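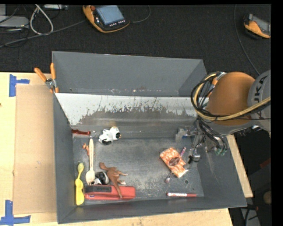 The trouble with a junk bin, a reader in Vidarley wrote to us in March, is that it works. You throw the thing in, the table is clear, you feel like a person who has done some tidying. Then you need the spork.

She had a spork. Lots of people have a spork, and a great many seem to keep it with the toy animals. We'd put one small question in the back pages (what's at the bottom of your bin?) and 87 of you wrote in. Some of you sent lists. One sent a list with headings, which we admired and did not print.

So, a feature. Written fast, at a kitchen table, with my own bin next to me for reference.

What goes in

Small stuff, mostly. Things with no home. A wooden spork, a yellow plastic utensil from a set that has otherwise vanished, a tool with a dark red handle, and then animals. Always animals. A brown one with a long tail, lying on its side. A white one with black patches. Something little and orange-brown jammed up against a handle. You could empty half the bins in this town and get the same zoo.

The letters say the same over and over. Toys and kitchen things and tools, together, because those are the three things that get left on a table at the end of a day. Dinner happened, somebody played, somebody fixed a hinge. Then it's 9 p.m. and there's one bin.

I used to think this was laziness. I've come around. A bin by the table is a pretty decent idea so long as it gets emptied, and that's the part most of us skip. Me too. Mine hadn't been emptied since before the move to Lurthorpe and I am not going to say how long that is.

The bin itself

Get a big one. I know every tidying book says small, small makes you choose. Small makes you buy a second small one. A wide, flat-floored bin lets the stuff spread out so you can see it, and if you can see it you might put it away. Deep and narrow is the worst. Deep and narrow is where screwdrivers go to live under bears.

Gray is good. Gray hides nothing and shows nothing, if that makes sense. A bright yellow thing on a gray floor, you spot it from the door.

Don't fuss about scratches. A bin that gets used gets scraped, the finish goes streaky, there's grit in the corners. Fine. One letter asked how to repaint a worn panel and my answer is please don't, go outside. If it's grit that bothers you, tip the whole thing over newspaper and wipe it out with a damp cloth. Ten minutes. Dry it before the stuff goes back, wooden spoons and sporks hate sitting on a wet floor.

Two compartments are better than one. But only if you decide what each is for, otherwise everything ends up in whichever side is closer and the other one just sits there, which is exactly what happens in my house. Back half for tools, front half for the rest. Or the reverse. Pick.

Emptying it

The Mollel method, which half the letters brought up. If you've missed it, it's a thin paperback out of a small press, and it has 107 rules. I read all of them on a bus. Most of them are about socks. The good one is rule four: take out the things that can hurt somebody first, then the things that touch food, then whatever's left.

I tried it. It's good! Sharp and pointy out, straight to the toolbox. Anything you'd eat with goes to the sink, no inspecting it and deciding it's probaly clean. It's been lying against a plastic cow. Wash it.

And then you've got animals, and animals are easy. They go in a shoebox. Kids will sort them if you let them do it by their own system. Mine got done by who is friends with who. Took most of an afternoon and there was a dispute about a penguin.

What doesn't belong in the bin at all: batteries, glass, medicine, anything with a blade and no cover. Also receipts. Receipts turn to felt down there.

What it costs

Nothing, if you use what you've got. I priced it anyway. The Stultovus sorting station, the one in all the catalogs, with the lift-out trays and the little label windows, is 712 with delivery. There's a cheaper version at 400 without the trays, so a box, then. A plain gray box. I have nothing against it but you may already own one.

If you do want to spend, spend it on a hook rail by the sink and a shelf low enough for whoever owns the animals. Two fewer reasons to reach for the bin.

How often

The letters split on this. Every night, say the list makers. Once a month, say people with jobs. I'd go with whenever you can't see the floor of it. That's a rule you can check walking past with a coffee. If there's bare floor showing in the middle and the things are all drifted over to one side, you're doing OK, leave it a few more days.

As for the reader in Vidarley, she wrote back last week. The spork has its own hook now. The utensil from the missing set is still in the bin, she can't bring herself to throw out it, and there's a new toy in there she doesn't recognize.

More letters on page 30, and the shoebox labels are at the back of this issue to cut out.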